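28 November 2022

The Flirwood council vote went the way most of us expected. The motion to move public comment to the end of the meeting passed, and it starts with the next session.

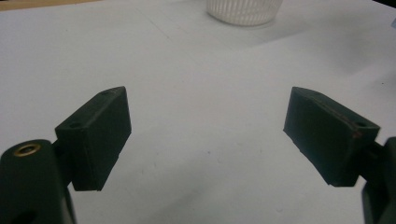 I went to the one in July and sat through all of it. The parking item alone took over 2 hours. If comment had come last that night, I would have gone home without speaking, and so would most of the people in my row.

The paper printed 74 names from the petition against the change. I signed it too, late, and my name isn't on the list. 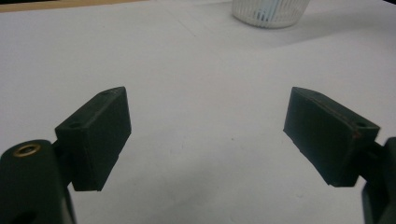

Giannakopoulos Hall seats 66, so the clerk wants people to register ahead. The form is on the town site under Meetings, then Agendas. It didn't load on my phone but worked on the laptop. I've asked for a slot on the Merkeo Road item and will post the agenda when it comes out.

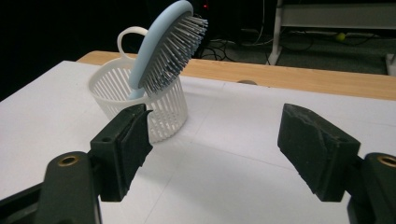 Blue hairbrush in the white basket.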